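How to Dye a Faded Cotton Jumper at Home

Sat 9 July
By Ruby-Lee Tamihana
84 shares | 4 comments

I love dyeing clothes more than almost anything else I do at the weekend, and a tired cotton jumper is a brilliant place to start. You get a big change for very little money, and the whole thing fits into one afternoon (plus drying time, so don't plan to wear it that night!).

What you need

A stainless steel pot or a deep bucket you won't cook with again, rubber gloves, a long spoon, kitchen salt and a packet of hot water dye. I use Huet powder dye, which I buy from the craft shop in Clalden, but any dye made for cotton will do. Check the label inside the jumper first. Cotton, linen and viscose take colour beautifully. Polyester hardly takes it at all, and wool needs a different sort of dye.

Step 1: Weigh it dry

Put the jumper on the kitchen scales and write the number down. Most packets tell you how much fabric they will cover, and if you go over that you get a paler shade. Two packets for a heavy jumper is money well spent if you're after a proper deep red.

Step 2: Wash it

Use your normal powder and skip the softener. Leave the jumper damp – dye spreads much more evenly through damp cloth, and dry patches can come out blotchy.

Step 3: Mix the dye

Dissolve the powder in a jug of hot water and stir until there isn't a single speck left. Then fill the pot with enough hot water for the jumper to move about freely, add the salt, and pour in the dye. Stir again. It will look terrifyingly dark at this point, and that's fine!

Step 4: In it goes

Lower the jumper in slowly and keep it moving for the first 21 minutes. I know that sounds fussy, but I've timed it over and over and it's the point where I stop getting streaks. After that, a stir every so often for the rest of the hour is plenty. Push the sleeves under whenever they float up.

Step 5: Rinse

Cold water, and lots of it, until it runs clear. Then wash the jumper on its own, warm, with a little powder. Dry it flat on an old towel, away from the sun.

Step 6: Fold and put away

Wait until it is bone dry, seams included. Sleeves in, sides over, then up from the hem, and smooth it with your hands as you go.
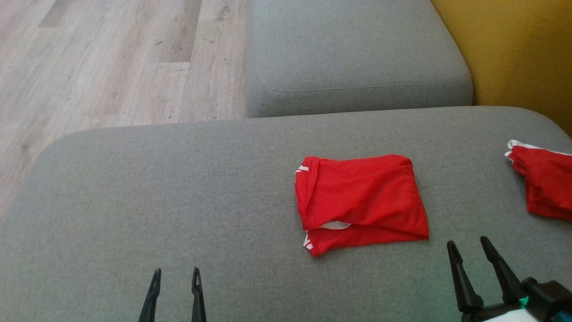
Step 7: The first few washes

Keep it with dark things, or by itself, for the next four washes. Turn it inside out and use cool water. I did a whole load of tea towels a lovely uneven pink last September by forgetting this.

If the colour is lighter than you hoped, you can go straight back to Step 3 and do it all again. I've done three rounds on one old cardigan and it just kept getting richer.

Comments (4)

Flosholm: Does the salt have to be fine? I've only got the coarse stuff in.

Ruby-Lee Tamihana: Coarse is fine, just give it longer to dissolve before the jumper goes in!

kallport_knits: Tried this with a grey sweatshirt and navy dye. The stitching stayed white, I think it's polyester thread, but I quite like it.

Marrow: Can you do this in the washing machine?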